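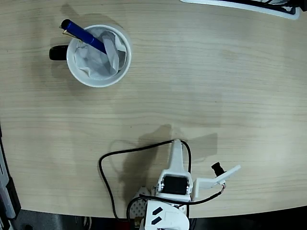
4. Looking after your Fastby table top

Your table will see plenty of mugs and pens over the years, and a few good habits will keep the pale wood looking as fresh as the week you put it together.

1. Lift things to move them, please, even something as light as a mug with a tissue stuffed inside it and a pen laid across the top. A gritty base dragged over wood can leave a surprisingly long scratch.

2. Dust with a soft dry cloth, following the grain and finishing along the rounded front edge.

3. If a cabinet stands close by (a tall black one, say), open its door fully before you push the table back, and leave 25 mm between the two.

Note: glossy black fronts show every fingerprint, so keep a second cloth for them.
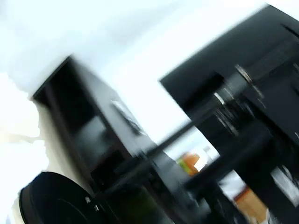
Bernadette Royer wrote to us that she leaves a good deal more room than that, as her cabinet handle kept catching the table edge, and that felt pads on the legs made the Tuesday clean much easier.

4. Wipe up spills straight away, then let the wood dry for 20 minutes before putting anything back.

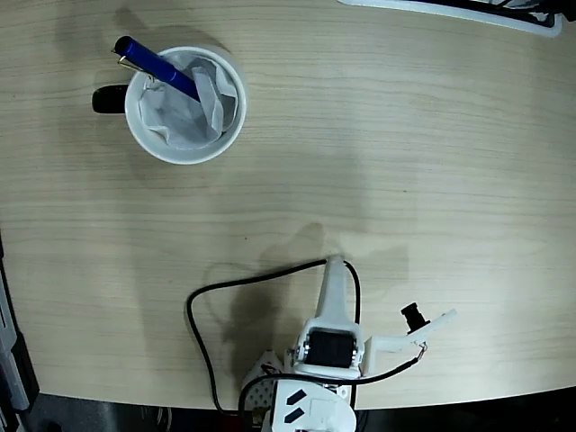
5. Oil the top every January with a thin coat of Conell, rubbed well in and left overnight.

Caution: lay used oil cloths flat outdoors to dry, and never bundle them up.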